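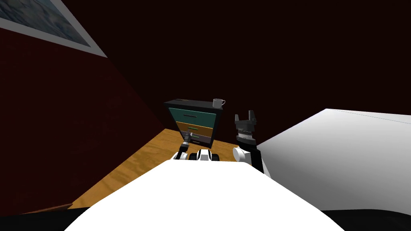

Branell Women's Soccer Supporters: Your Questions

I run the supporters' page for our women's side here in Branell, and my inbox fills up with the same questions every spring. So I put my answers in one spot. Last updated April 7, 2025.

Do I need to be a member to buy a ticket?

Nope! Anybody can walk up to the gate at Drerano Field and buy one. Members get in the queue a day early, and that only matters for the Birora game, which sells out (the ground holds 2,000, and I've seen people watching from the parking garage).

How much is a membership?

It's $39 for the season, or $95 for a household. Kids under six get in free either way, as long as they're happy on a lap.

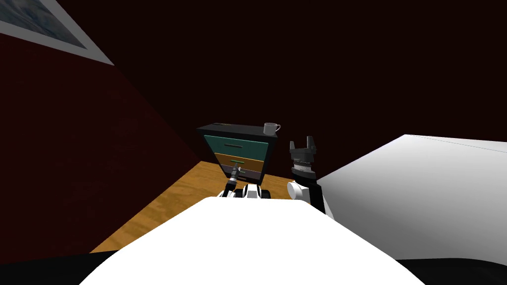

Where do I pick up my season scarf?

Scarves get handed out at the table by the north gate, starting an hour before kickoff. Bring your confirmation email, on your phone is fine. If you miss two home games in a row we'll mail it to you, but please check your address first, we had a whole stack come back last year. And do look at home before you write to say yours never came! Mine spent most of last season in a chest of drawers like that one, middle drawer, under the sweaters, while I told everybody I'd been robbed.

Can I bring a drum?

Yes, in the supporters' section behind the south goal. Everywhere else, no. Horns are out all over the ground, and I'm not sorry about it.

Why are kickoffs so late this year?

We share the field with the high school, and they have it until six on weekdays. I've asked for Sunday afternoons more times than I can remember. The league sets the final schedule, so what I can do is pass your emails along.
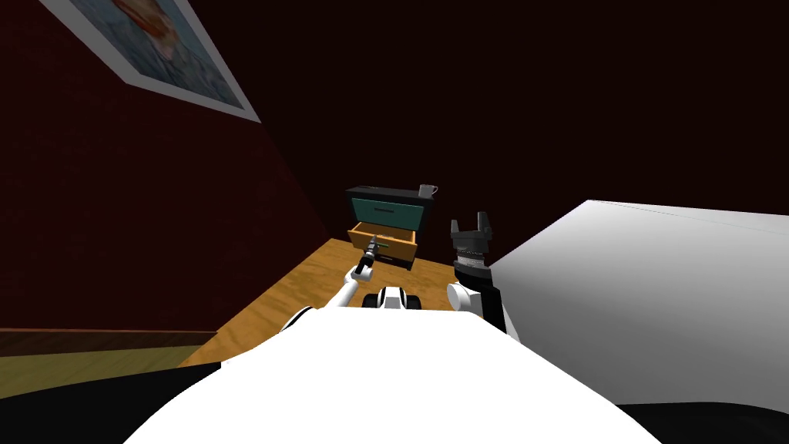
One reader wrote in that the late starts suit her fine, seeing as she works until five and used to miss the whole first half, and could I please stop complaining on her behalf. Fair enough! I've left the question up, but I'll try to grumble less.

Is there a bus to away games?

There is for Birora and Ismail. It leaves from the Drerano Field lot two and a half hours before kickoff and comes back half an hour after the final whistle. We need names by the Wednesday before.
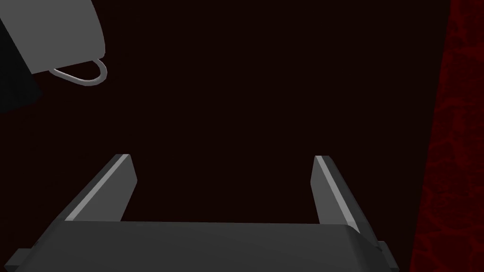

If the bus fills up, I keep a ride-share list and try to match people by neighborhood. Last season we got 397 seats filled between the buses and the cars, and I'd love to beat that.

What happens if a game is called off?

Your ticket is good for the new date. If you can't make it, email me within a week and I'll get you a refund.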